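Two hands, one wheel and an awful lot of patience

10 February 2023
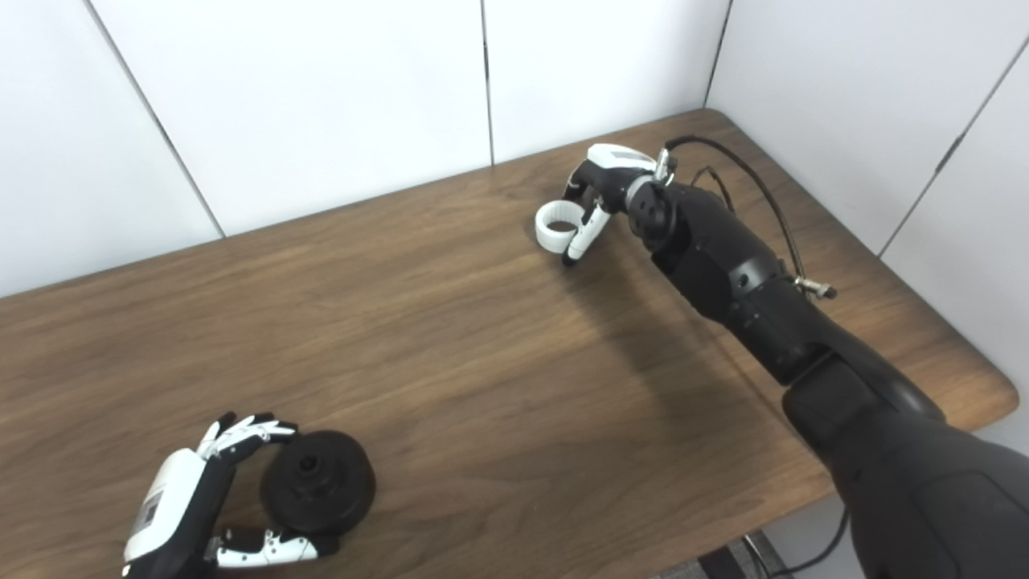

White ring in the right hand, black disc in the left. The view from the robot's end of the table.

So, I promised an update on what I've been up to at Brerholm, and the short version is that I've been putting little rings near little discs for most of February. The longer version involves more swearing.

We're collecting examples for the Padumdale project, which is all about getting a two-handed robot to fit small parts together. The idea is simple enough to explain to my mum (I've tried, she was very kind about it). A person drives the arms through a job, everything gets recorded, and then we do it again, and again, with the bits starting in slightly different places each time. Feed enough of those recordings to the learning software and it should start working out the movements for itself. Should!

The current job has two parts, a white ring and a chunky black disc with a hole in the middle. The left hand holds the disc steady on its edge, the right hand brings the ring across, and the ring has to end up sitting over the hub. You or I would do it while chatting about the weather. Driving it through a pair of robot hands is more like threading a needle in ski gloves, and I spent my first morning mostly chasing the ring across the table.

The thing I got wrong early on was trying to be tidy. I'd line everything up beautifully before pressing record, same spot, same angle, lovely. Philomena Mac Suibhne had a look through my first batch and pointed out that I'd basically filmed the same go over and over. If the software only ever sees the ring arrive from one direction, it hasn't a clue what to do when it arrives from another. So now I deliberately mess things up between goes. Ring further out, disc turned a bit, left hand lower than I'd like. It feels wrong every single time.

We also had a proper argument about fumbles. I'd been binning any recording where I dropped the ring or had to have a second stab at it. Philomena wanted to keep the ones where I recovered, and I've come round to her way of thinking. A go where the ring slips and gets picked up again has something useful in it. A go where it rolls off the table and I say a rude word doesn't, so those still get chucked.

As of last night we've got 259 keepers. I can manage 4 or 5 good ones in a row before my concentration goes and I start rushing the last bit, and when I rush, the fingers close before the ring is square and the whole thing goes wonky. I've started getting up for a walk round the building when I notice it happening. My tea intake has gone through the roof as well.

Labelling is the dull part. Every recording needs a start point, an end point and a note of when the ring first touches the disc, and I'm doing all of that by hand in the afternoons with the radio on. Truren have offered us a tool that's meant to find the touch moment for you, but I haven't had time to set it up yet. If any of you have used it, leave me a comment, I'd love to know if it's worth the bother.

Next up is the same job with the hands swapped over, which I'm dreading a bit as I'm hopelessly right-handed. I'll let you know how I get on!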